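Chapter 11
Folding, Stacking and Putting Away

In January the students at Festolton move into shared rooms, and each gets one shelf, two drawers and a short rail. Most of them bring more than that will hold. The housekeeping course at Madham starts from the same problem, and so does this chapter.

Clothes take up space according to how they are folded as much as how many there are. A sweater thrown in a drawer fills it. The same sweater, sleeves in and folded twice, leaves room for several more. You will need a flat surface at about hip height. A bed will do, and a firm cover makes it easier to get a straight crease.

Before you fold anything, sort by weight. Jeans and other heavy cottons go in one group, knitwear in another, light tops in a third. Ita Dunne, who wrote the first edition of this book, kept heavy pieces at the bottom of every pile. Later teachers have been less strict. On a low shelf, where you lift the whole stack out anyway, jeans on top do no harm to a thick knit — though a fine one may come out with a line across it.

Words used in this chapter

Stack: folded pieces laid one on another, with the folds facing the same way.
Face fold: the smooth edge that shows at the front of the shelf.
Return pile: clothes that need to be worn, washed or mended before they are stored.

Section 11.1 deals with jeans. Lay the pair flat, bring one leg over the other, and smooth the seat so that the back pockets lie outward. Fold the hems up toward the waistband, then fold once more. Leave the return pile until Section 11.2.
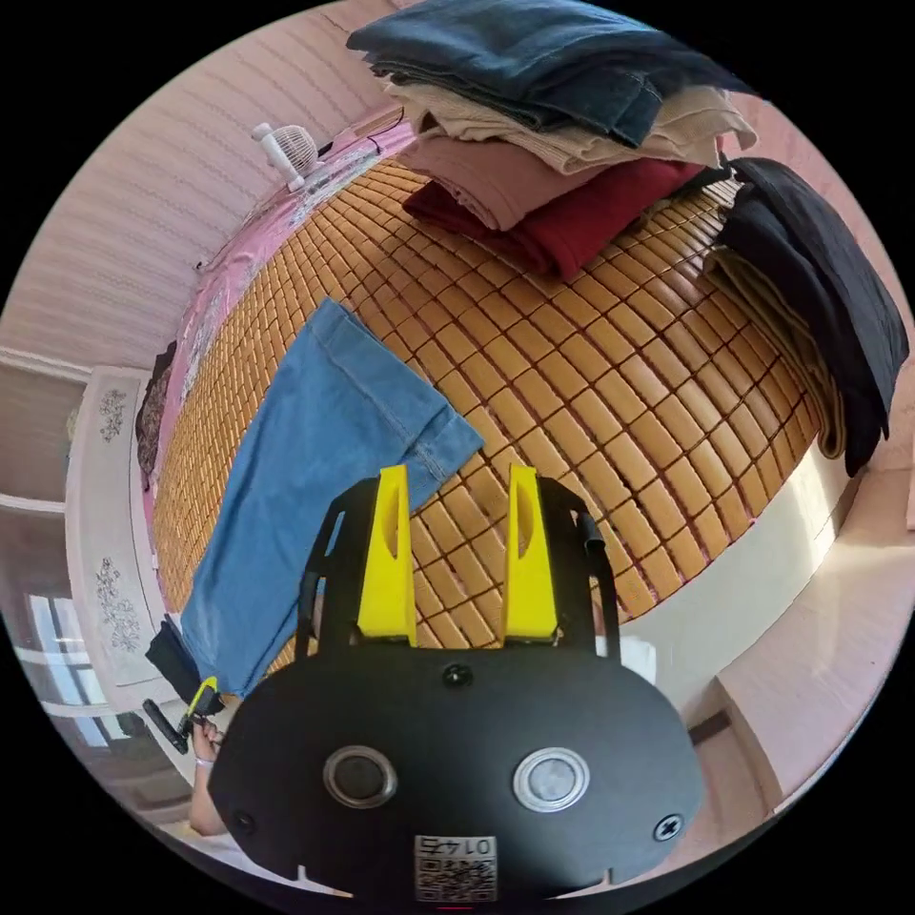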